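Prumgate Community Forum > House and Garden > Black fabric fading – what are you all using?

marlo_88
June 19, 2021
Hi all! I've got black blockout curtains on the west side of the house and they've gone a horrible rusty brown after one summer. I paid good money for them too (Serra, the heavier range). Has anyone had luck dyeing them back to black, or am I better off starting again?

gumleaf
Dye won't touch polyester, not the ordinary stuff anyway. Check the tag first. I wrecked a laundry tub finding that out, and the curtains came out exactly the same colour they went in.

tinshed50
Disagree with gumleaf, sorry. You can dye poly if you get the synthetic kind and keep it properly hot – I did 11 metres in an old stockpot last September and it's still black. Smelt awful though, do it outside!! I like a really dark black.

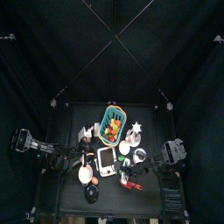
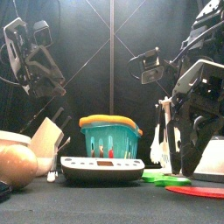
gumleaf
Re: dye
Eleven metres in a stockpot?? In how many goes? Mine was streaky just looking at it. I'd still say buy new and get a decent lining on the window side, so the sun chews up the lining first.

tinshed50
Four goes, and yes one panel is a bit patchy near the hem. It's behind the couch, I can live with it.

marlo_88
Just checked the tag – 88% polyester and the rest cotton. So does that mean part of it takes the dye and part doesn't?

pelican_pie
You'd want the synthetic dye for that mix. I've used Jonura on a poly cotton doona cover and it came up a nice charcoal, but I wouldn't call it black. Do a test on one of the tiebacks before you commit the whole lot.

marlo_88
Good idea, I never use the tiebacks anyway. Will have a go on the weekend and report back!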